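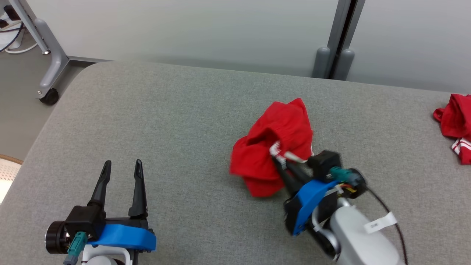 A red garment with striped trim, mid-handling on a grey woven tabletop.

The long life of a good jumper

Print this article | E-mail to a friend

October 24, 2026

My grandmother kept her darning wool in a biscuit tin, and as a child I was allowed to sort the colours while she worked on the elbows of whatever my grandfather had most recently put through a fence. I think of that tin every July, when the cold settles over our end of the valley and the whole household goes digging in the blanket box for something warm.

Last winter I counted up what we owned between the four of us and stopped, a little ashamed, at 100 pieces. Half had not been worn in years. There were cardigans with one missing button, a school jumper two sizes too small, and a lovely thick pullover I had put aside because of a hole you could have covered with a five-cent piece.

So I took a bagful down to the mending afternoon at Weldu, the old wool store by the river, where the kettle is always on and you can sit for as long as you like. I had expected a lecture. I got a cup of tea, a wooden mushroom to stretch the sleeve over and a seat near the heater, and by the time I looked up it was dark outside and I had mended one elbow, rather lumpily, in a green that very nearly matched.

It is slow work, and I have come to love it for that. You weave over and under, you lose your place, you unpick a row and begin again. The women at my table (and a couple of very patient teenagers) had brought everything from footy socks to a christening shawl, and the talk wandered off to lemon trees and bad knees and the price of firewood.

The store's ledger shows 300 garments mended in its first year, most of them jumpers, with socks a close second. A good many more went home half done, mine among them.

If you would like to try it yourself, begin with something you don't mind spoiling - an old sock is ideal. Choose wool a touch thinner than the original, work well past the edges of the hole, and leave a small loop at each turn so the patch can give in the wash. Wash it by hand in cool water, roll it in a towel and dry it flat, away from the sun.

My pullover is back in the blanket box now, green elbow and all, and my daughter has already asked if she can borrow it.

Print this article | E-mail to a friend

Related stories
Moths in the cupboard: a gentle guide
A weekend among the shearing sheds of Oltance
What to do with odd buttons
Soup for a cold night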